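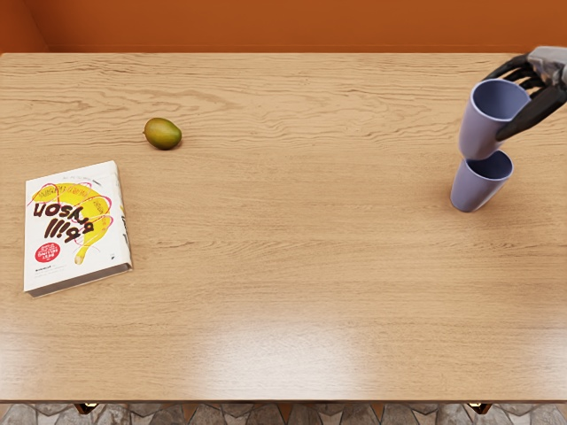

Plerkton Interior Wood Oil

Plerkton is a clear, low-sheen oil for interior wood that is handled every day: table and desk tops, counters, benches, window sills and shelving. It is supplied by Gilton to schools, libraries, offices and private households. The oil soaks into the upper layer of the wood and hardens there, leaving a surface that can be wiped clean and repaired in small areas without stripping the whole piece.

Plerkton is sold in a single size and in one clear formula. Tinted oils are listed separately under the Kikuchi range and should not be mixed with it in the same can or tray.

Where it can be used

Plerkton is suitable for bare or previously oiled solid wood and for veneer in sound condition. It may be used on both hardwoods and softwoods. Very dense or naturally oily woods take up less of the product and need a longer drying time. Customers working with such woods are advised to test a hidden area first and to leave it overnight before going on.

The product is not intended for outdoor furniture, floors, shower rooms or any surface in constant contact with water. It will not bond to varnish, lacquer or paint, and these must be removed completely before work begins. Old wax should be taken off with a suitable cleaner and the wood allowed to dry.

Clear oil deepens the color of most woods. Pale boards become warmer in tone, and knots and dark streaks stand out more strongly than they do on untreated wood. The change is permanent and should be judged on a sample from the same batch of lumber. 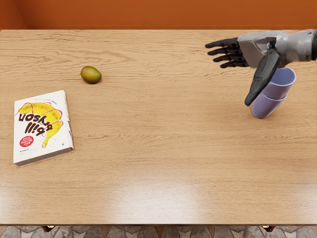 Knots and darker streaks in light honey-colored wood.

Product details

Product: Plerkton Interior Wood Oil
Supplier: Gilton
Color: clear
Finish: low sheen
Coverage: 135 square feet per can, one coat
Recommended coats: two
Time between coats: six hours at normal room temperature
Application: lint-free cloth, short-pile roller or white pad
Cleanup: Rasteck Brush Cleaner
Storage: upright, tightly closed, protected from frost

Coverage depends on the wood and on how it has been sanded. Open-grained boards will use more oil on the first coat. End grain should be treated as a separate area and may need a third application.

Preparation and application

Sand in the direction of the grain and finish with an even, fine grade. Sanding too finely closes the surface and limits the amount of oil the wood can absorb. Vacuum the piece thoroughly, including joints and the underside of any edge, then wipe it with a dry cloth.

Stir the can well. Do not shake it. Spread a thin coat and work it in with a cloth or pad until the surface looks even. Wipe off all remaining oil before it becomes sticky. A thick coat does not give better protection – it dries slowly, marks easily and must usually be sanded back.

Apply the second coat in the same manner, using less oil. Treat both faces of a loose top so that it takes up moisture evenly. The piece may be put into light use the following day. Heavy objects, tablecloths and desk mats should be kept off until the oil has hardened fully.

Safety

Cloths soaked in oil can heat up and catch fire without a flame. Lay them out flat in the open air to dry, away from buildings, or place them in a metal container filled with water and fitted with a lid. Dispose of them according to local rules. Keep the room well ventilated during application and drying. Keep the can out of the reach of children. The current safety data sheet is supplied with every order and should be kept where staff can find it.

Care of oiled surfaces

Wipe with a damp cloth and a mild soap, and dry the surface afterward. Bleach, scouring powder and rough pads will damage the finish. Dull or scratched areas may be sanded lightly by hand and re-oiled with a small amount of Plerkton. Tops in shared rooms generally need a fresh coat sooner than those at home – dry-looking patches near the front edge are the usual first sign.

Ordering

Plerkton is available by the can or by the case. Schools and public bodies may order on account using a signed purchase order. Orders for the revised can label will be accepted from 18th February; the contents are unchanged, and existing stock may be used alongside it. Opened cans cannot be returned.

Questions about a particular wood or an earlier finish should be addressed to Osamu Kamata, Technical Service, Gilton. Please state the type of wood, the previous treatment if known, and the size of the area to be covered.

Related products

Kikuchi Tinted Oil
Rasteck Brush Cleaner
Gilton White Application Pads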